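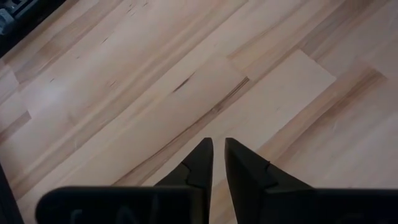

Hands On, Hands Off

At a workshop in Indlow, people teach a pair of robot arms to tidy a shelf by tidying it themselves, over and over. Our writer took a turn at the controls.

The first thing I do with a robot is miss. I'm holding a grip in each hand, each one at the end of a light, floppy little arm clamped to a stand, and across the room a much bigger pair of arms is copying every move I make. I reach for a cup. The gripper reaches too, stops short, and closes on air with a small dry click.

"Good," says Siham Kettani, and types something. "Again."

Kettani runs the teaching bench at Skerkel, a small robotics shop in what used to be Indlow's tile showroom. She is patient with beginners in the way swimming teachers are patient, meaning she lets you swallow some water. I ask if she's going to throw that one out. She is not. A miss followed by a decent recovery is worth having, she tells me, so long as the recovery comes. Mine comes on the third try, and when the fingers finally close on the cup I make a noise I would prefer not to have recorded. (Drustico, the software that logs everything, doesn't save sound. I checked.)

I had come to Indlow thinking I'd write about code. I ended up spending most of two days thinking about wrists.

Showing instead of telling

You can program a robot arm the old way, by writing down where it should go. Move to this point, lower, close, lift. Factories have run on that for decades and it works beautifully as long as the part is always in the same place. Put a mug on a shelf at home, though, and it will be somewhere different every time, with its handle turned some other way and a glass standing too close to it. Writing down every case would take forever.

So people have gone back to an older idea, the one your grandmother used with pie crust. You show. There are two main ways to do it. In the first you take hold of the robot itself and push it through the job, with the motors relaxed so the arm goes where you lead it. In the second you work from a distance, moving one pair of arms while another pair follows along. Either way the machine keeps a record of what its joints did and what its cameras saw, and a learning program goes through a great pile of those records looking for the link between the two.

Skerkel does both, but mostly the second. Kettani started with the first and still likes it for teaching a single clean motion. "You really feel the weight," she says. "The trouble is that you're standing there with your arms around it like you're dancing, and your own hands are in every picture." Working from the stand keeps people out of view, and it has another advantage I hadn't thought of. You can only do what the robot can do. If I guide the arm with my own body, I cheat without noticing, steadying something with a thumb, nudging the board with a hip. From the stand I have two narrow fingers per side and nothing else, and I find out very fast what that's like.

It's like eating peas with tweezers while wearing somebody else's glasses. I loved it.

The bench they call Vishwakarma

Vishwakarma is the divine builder and craftsman in Hindu tradition, and one of the engineers gave his name to the main bench on the day it was first switched on. It stuck. People say "Is Vish free?" the way other offices talk about the good meeting room.

There are two arms, one on each side of a butcher-block table, and they fold in toward the middle over the wood. I had pictured something whiter and shinier, with a glass wall around it. What I found was a worktable on a concrete floor with cables running everywhere, the kind of place where you watch your feet. It felt like a bike shop. I mean that as high praise.

The task during my visit is the one everybody at Skerkel calls "shelf." Drinking vessels go onto a low board at the back of the table, in a row, and then they get straightened. It sounds like nothing at all. My daughter could do it at three, and by the afternoon of my first day I was convinced she was some kind of genius.
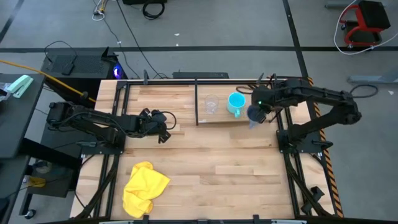
Shelf task at the Vishwakarma bench: the right gripper at the dark cup, with the turquoise mug and the glass farther along the board.

Take the turquoise mug. The handle is small, and if you come in from the wrong side you hit it and the whole mug swings around. You can pinch the rim, but then the mug hangs at an angle and has to be set down on its bottom edge and coaxed upright. The glass is worse for the cameras than it is for the hands, Kettani says. I could see it fine. A learning program looking at a clear glass on pale wood sees mostly pale wood, so people at the bench have to give it plenty of glasses in plenty of spots before it gets the idea.

Then there's the front edge of the board. Almost everyone catches it. You carry a cup over, you think you're high enough, and you aren't. I did it so often that Kettani put a strip of paper tape on my stand at the height where my hands ought to be. After that I did it less.

What your hands give away

The part that surprised me most was how personal it all is. Drustico lets you play a session back on the arms themselves, so I asked to see one of mine and one of Kettani's, back to back.

Hers was almost boring. The gripper went up, across, down, paused for a breath, opened, and backed straight off. Mine wandered. I have a habit, it seems, of hovering over a thing before I grab it, with a bit of a wiggle, like a cat about to jump. I had no idea. I've since caught myself doing it over the butter dish.

A learning program will copy the wiggle along with everything else. It can't tell which parts of a motion matter and which are just you. Feed it enough of one nervous person and you get a nervous robot. A few months before I came, the arms had developed a way of tapping each cup twice on the board after putting it down, and everyone was puzzled until they went through the old sessions and traced it to a single operator who set things down that way. He'd contributed a lot of data in December, when the shop was quiet. They didn't tell him to stop, by the way. They brought in more people.

That's now house policy. 6 people take turns at the stand in a normal week, among them a retired dental hygienist who answered an ad in the local paper and who is, by general agreement, the best pair of hands in the building. Left-handers are prized. So are slow people, up to a point.

Counting to enough

How many times do you have to show a robot something? I asked this of everyone I met and got a different answer from each. On the wall by the stand there's a whiteboard with the running total for shelf, and when I arrived it said 1642. The goal is 3000. Kettani picked that number, she admits, because it was round and because it scared her a little.

The count matters less than the spread, she thinks. A thousand sessions with the mug in the same corner would teach the arms one corner. So between runs somebody walks over and messes things up. Vessels get swapped and turned. The board shifts. A cloth gets tossed on the table, or taken off again, to see if the arms are thrown by a patch of color that has nothing to do with the job. I was put in charge of messing things up for an hour and found it harder than I expected. After a while you start making tidy messes, with everything nicely spaced. The hygienist told me to drop things without looking. That helped.

A session takes me two minutes if it goes well. The good operators need far less. Between runs you bring the arms back over the table with the fingers nearly closed, check the cameras, and go again. There's a rhythm to it, and the closest thing I can compare it to is knitting. People chat. Somebody puts on the radio. At one point I realized I'd stopped thinking about the grips entirely and was just moving cups – my hands had slid across the room and into the machine. It lasted maybe a dozen runs. Then I thought about it, and hit the shelf.

Letting go

Late on the second day Kettani turned the stand off, pushed it back with her foot, and let the arms try on their own with what they'd learned so far.

I've seen plenty of robot videos. Standing next to one is different, especially when you know where its moves came from. The right arm lifted off and went out over the wood, slower than any of us, and came down toward a cup. It stopped. It backed up the width of a finger and came in again from the side, and got it. Up, across, down, over the edge with room to spare.

The mug it knocked over. It went after the mug again, too, which Kettani was much more excited about than the cup, and it was still chasing that handle when she reached for the keyboard and ended the run. She wrote down the time and a few words about the handle. Then she pulled the stand back into place and asked if I had another half hour, as they were short on mugs.

I had another half hour. I did eleven, and nine of them she kept.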